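Nadley Market Hall and Yard: progress report to the Novden Regeneration Fund

Covering the period from April to the end of July

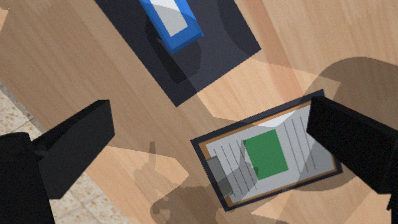

It has been a very good four months. When we last wrote to you the Market Hall had no roof covering on its north side and we were still waiting for the highways agreement on Merkitz Lane. Both are now behind us, and for the first time since the grant was awarded we are building faster than we are filling in forms!

The hall

The north slope was finished in June and the scaffold came down the same week. Welsh slate was used throughout, as agreed with the conservation officer, and we were able to reuse more of the old slates than the survey had led us to expect (they have gone on the rear slope, where the match matters less). The two cast-iron columns that had to be taken out for repair are back in place. The clock is still away and we are told to expect it in the autumn.

Inside, the stall layout has been settled after a long run of meetings with the traders. We will have 200 square metres of trading floor on the ground level, a little less than the first drawings showed, as the fire exit on the Bühler Street side needed to be wider. The traders were very decent about this and the revised plan gives the fishmonger and the butcher proper drainage, something they have been asking for since long before our project began.

The yard

The old coal yard has changed most. The sheds have been cleared, the ground has been tested and the contaminated patch near the railway wall turned out smaller than feared. It was dug out in May. Paving starts next, working from the Merkitz Lane gate towards the hall, and the lane itself will stay open to people on foot the whole time – we promised this to the school and intend to keep to it.

We did lose 2 weeks to a water main that was not on any of the plans. The main has been moved and the contractor has made up part of the time.

Letting

We have signed terms on 5 of the upstairs workspaces, all to businesses already based in Nadley or nearby. They include a bicycle repairer, a bookbinder and a small firm of surveyors moving out of a converted garage. Enquiries for the rest are steady. The corner unit facing the yard would suit a café and we are holding it back until the paving is down and people can see what they would be getting.

People

Our open afternoon in July brought in 250 visitors, the best turnout we have had for anything. Many had worked in the hall or had parents who did, and we came away with a box of photographs and a great deal of advice about pigeons. The comments cards were warm on the whole. Parking came up again and again, and so did seating and toilets, both of which are in the final phase.

Money

Spending is within the approved budget. The cost of moving the main has come out of contingency, which remains healthy. Our next claim will cover the roof and the ground works, and the invoices will follow separately.

Coming up

Paving, shopfronts on Bühler Street, and first fix electrics upstairs. We would love to show you the hall before the stalls go in – the light through the new roof glazing is wonderful at 10 in the morning, and the site office can find boots in most sizes.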